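Open day at the Goodwin joinery works

Posted 30 January 2025

Goodwin opened its cabinet works to the public for the first time since moving into the old Vondov cannery. I went because we are putting off a kitchen renovation and I wanted to see how the doors are made before paying for any.

Parking was in the gravel lot behind the loading dock and it filled early. Visitors signed in, got earplugs and glasses, and were sent through in groups of 19. The tour took a bit over an hour.

The panel hall

Sheets come in on flatbeds and are stacked by colour and thickness. The saw from Pruron takes up most of one wall and cuts 4 sheets at a time. Our guide said the works turned out 2,323 kitchens last year, most of them for apartment buildings. Offcuts longer than a forearm go into a rack for drawer parts. The rest is chipped and burned to heat the building.

The spray line

We watched this part through a window. Doors are hung on a moving rail, sprayed, and carried into a drying tunnel. Gloss takes more coats than matte, and each coat is sanded by hand before the next. I asked about fingerprints. The guide said dark gloss shows them and you wipe it with a damp cloth.

The planning room

Upstairs is where customers settle on a layout. Dark gloss uppers with bar handles over a pale grey wall are a common order at the moment. 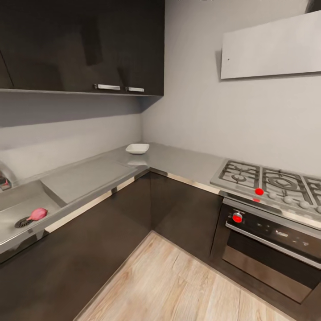
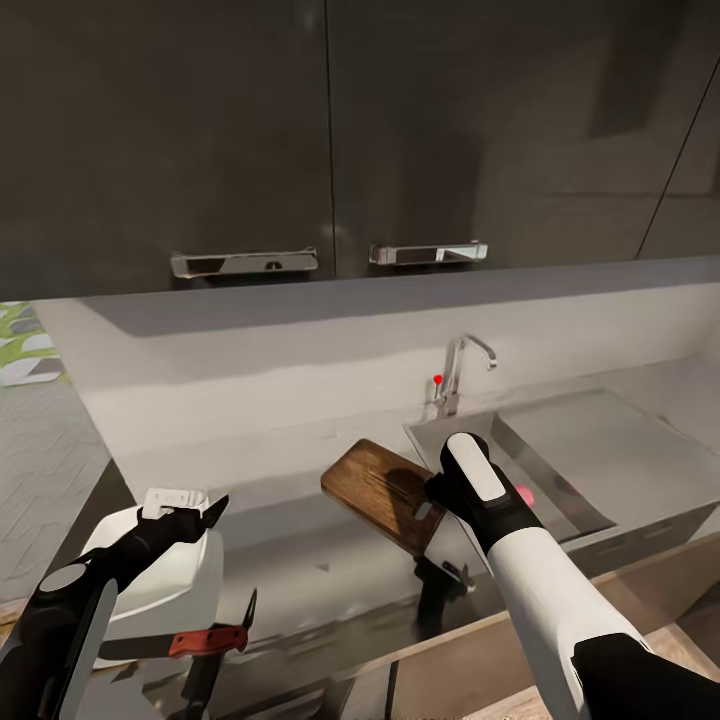
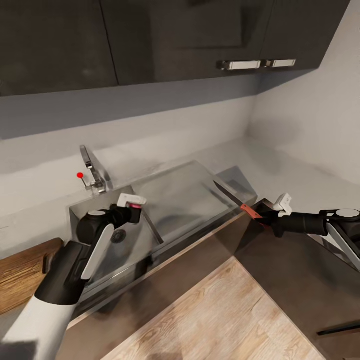
The hardware store

Hinges, runners and handles are kept in a caged area beside the stairs. The Tisari hinges are the standard ones and the soft-close version costs extra. There was a sample board with about 2,000 openings on the counter beside it, and the hinge on it still closed evenly. I tried it more than once.

Getting there and food

The bus stops at the cannery gate, then it is a short walk past the weighbridge. Coffee and sausage rolls were sold in the lunchroom, cash only. The stairs are steep and there is no lift – call ahead if that matters. The next open day is planned for June, and bookings go through the front office.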